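**From:** Isla Stubbs
**To:** packing-and-shipping list
**Subject:** Re: Re: reusing cartons for the parts swap (tape question)

Bautista, I'm so glad you asked this, because I have been wanting an excuse to talk about tape on this list for months! I'll quote your whole message so the people who joined in October can follow along, and then I'll go through it bit by bit.

> **Bautista Maldonado wrote:**
>
> Hi all,
>
> I've got a pile of used cartons that I want to send out for the swap. They come from everywhere: auto shop, grocery store, a couple from the Skurdale warehouse sale. Most are in decent shape. My trouble is closing them. Last time two of mine reached Grimshaw with the bottom flaps hanging open, and one person got a carburetor kit minus the float bowl. I felt terrible.
>
> Questions:
>
> 1. Brown tape or clear tape? Does it matter?
> 2. Do I need to do the H thing on every box, or is one strip down the middle OK?
> 3. My dispenser drives me nuts. The tape keeps flipping back onto the roll and I lose the end. Is it the dispenser or is it me?
> 4. What do people do about all the old printing on the outside? I have boxes that say all kinds of things.
>
> Also, if anyone has a spare roll of the wide stuff I'll trade for it.
>
> Bautista

OK! Taking them in order, more or less.

**Brown or clear.** For strength I can't tell any difference between the two if they're the same thickness. What matters far more is whether the tape is any good to begin with, and you can feel that. Pull off a foot and fold it sticky side in. If it crackles and feels like candy wrapper, save it for light boxes. If it feels a little heavy and doesn't want to split along its length, use it for your carburetor kits.

I keep both colors going. Clear goes over anything I still need to read (a part number, a note to the person at the other end) and brown goes on everything else. Brown also shows up better on a seam when you're checking a whole row of boxes at the end of a long evening and your eyes are tired. Clear on brown cardboard under a bad light is very easy to miss, and I have absolutely put a second strip over a first strip because I didn't see it was there. No harm done, but that's tape I could have used.

I bought a case of the Uditz last year and I love it. Somebody on here (sorry, I've lost the message) prefers Brullix and swears it holds better in a cold garage. I haven't tried it in the cold. If you have, please write in, I'd love to hear!

**One strip or the H.** One strip down the middle is fine for light stuff as long as it runs well past the ends. I go two inches down each side, and I press the overhang down hard with my thumb. A strip that stops right at the edge of the box is what lets go first, every time I've looked at one that failed. I'd bet a roll of tape that's what happened to your Grimshaw boxes.

For anything with metal in it I do the full H, top and bottom. And do the bottom first, before you load, with the box upside down on the table so you can lean on it. I know this sounds too obvious to type. But I've watched people fold the bottom flaps over and under each other, load the box, and then try to hold it up with one arm while taping from underneath. Please don't! Turn it over, tape it, turn it back. The folded-under trick is great for carrying books to the car and no good at all for shipping.

Two more things on seams while I'm here:

- Wipe the cardboard first. Used boxes from a shop have a fine dust on them that you can't always see, and tape sticks to the dust and the dust doesn't stick to anything. A dry rag is enough. Don't use a wet one, the paper goes fuzzy.
- Same goes for the table. If your bench is dusty, the bottom of the box picks it up, and so does the sticky side of any tape end you let touch the surface. I wipe mine down before I start, and then again halfway through, and it still manages to get dusty.

If there's already old tape on the seam, leave it if it's flat and stuck tight, and run the new strip over it and out onto bare cardboard on both ends. If it's lifting, cut it off. Tearing it off takes the top layer of paper with it, and then you're taping to fluff. Use a knife and go slow. I spent a whole winter ripping tape off boxes and wondering why the new tape wouldn't hold. Oh well.

**The flipping end.** It's a little bit the dispenser and a little bit you, and I say that with love, it was me for years. The trick is in the last half second. When you come to the end of the strip, don't lift the dispenser away from the box and then try to cut in the air. Keep the toothed edge down against the cardboard, put a finger on top of the dispenser to hold it steady, and roll your wrist so the teeth bite. The tape behind the cut stays under tension and the new end stays where you can get at it. If you lift first, the tape goes slack and whips back onto the roll, and there you are with a fingernail looking for the end again.

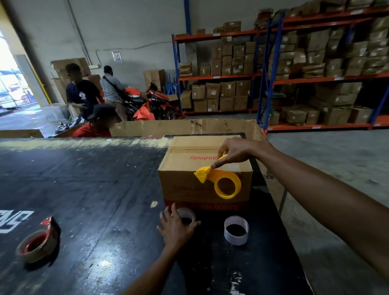 *Teeth down on the cardboard, finger on top. Spare rolls within reach.*

You'll see the other hand is right there by the rolls too. I'm a big believer in having your spares on the table before you begin. I stop for nothing once I get into a rhythm, and walking across the room for a new roll is how I lose track of which boxes have had their bottoms done.

A cheap plastic dispenser is perfectly OK, by the way. I've had metal ones and I like them, but they're heavy by the end of the night. The thing to check is the teeth. If they're gummed up, they drag and tear crooked. Scrape the gunk off with a popsicle stick (or an old toothbrush and a bit of rubbing alcohol) and let it dry all the way before you go again. Check too that the roll turns freely. If it sticks, you pull harder, and when it finally lets go you get a big floppy loop of tape stuck to itself. I bet you know the one.

**Old printing.** My favorite question! I love the old printing, I think it's half the fun of getting a box in the mail. But there are some rules I try to stick to:

- Any old shipping label or barcode comes off or gets covered completely. Black marker over a barcode isn't always enough. I glue a square of plain paper over it.
- Anything about hazardous or flammable contents gets covered, even when you know there's nothing like that inside. Please be careful with boxes that came from the auto shop, Bautista. If it has words about oil or lubrication on the side, somebody along the way may want to know what's in it. If it's only a brand name or a product code I leave it alone.
- If the box has arrows on it, either obey them or cover them.
- Write your own contents note on two sides, never only on the top. The top is the first thing that gets another box put on it.

If you don't want to cover things up, you can turn the whole carton inside out. Slit the glued side seam with a knife, flip it, and tape that seam back up on the inside and outside both. It takes a while, and I wouldn't do it for anything heavy, but the result is a lovely plain brown box.

On weight: I filled up one box with brake parts for the last swap and it came to 76 pounds, which was silly of me, and I apologized to everyone who had to touch it. Split heavy stuff into two boxes. The tape will thank you and so will people's backs.

And yes, I can spare you some wide tape! I have more than I can use before spring. We had 150 boxes go out in the last round and I bought as if it would be double that. No trade needed, although if you still have that stack of small flat cartons you mentioned, I wouldn't say no to a few for gasket sets.

One question back to you and to everybody. Has anyone tried the paper tape that you wet? I hear it grabs onto used cardboard like nothing else, and you can put the whole closed box in the recycling after. I'm itching to try it but I don't want to buy one of those wetting machines if a sponge in a dish will do. If you've used it with a sponge, please tell me how it went, messy parts included.

Isla

P.S. Bautista, please let me know whether the float bowl ever turned up. If it didn't, I may have one in the odds drawer. Send me the number stamped on the kit and I'll go dig.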